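Rudcombe small laundry set – readme

Last edit Saturday, April 15, 2023, Bogumił Ziółkowski. Ask me if a folder is missing, dont ask Yu, she only did the labels.

What's in it: 1,659 clips of sorting and putting away small washing. Socks, cloths, odd bits that live in the same drawer. 18 households, all in or near Rudcombe. Older lot (Floltora) is kept separate, do not merge, the names clash.

Layout
clips/ – one folder per household
labels/ – one text file per clip
notes/ – my notes, patchy before July

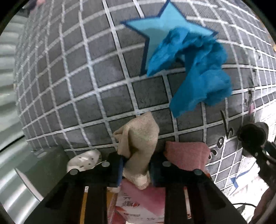
Labels go by what the thing is, then colour, then what it's lying on. Keep it plain. "Sock" only if you're sure, otherwise "small knit". The beige ribbed one held up over the grey and white grid fabric is "small knit, beige", and the crumpled bright blue one on the star is just "cloth, blue". No guessing at flannel or duster. Printed stars, stripes and so on belong to the surface and don't get a line of their own. Packets get "package" plus colours, so pink and white there.

Known problems
– household 2 has labels in the wrong order, fix half done
– "cream" and "beige" both used, treat as the same
– pairs: we only label a pair if both socks are in view at the same time
– a few label files have a blank last line, harmless but anoying

Pullerico format export is in the zip, max 3,000 lines per file. Split anything longer.

Corrections by email please, with household and clip number.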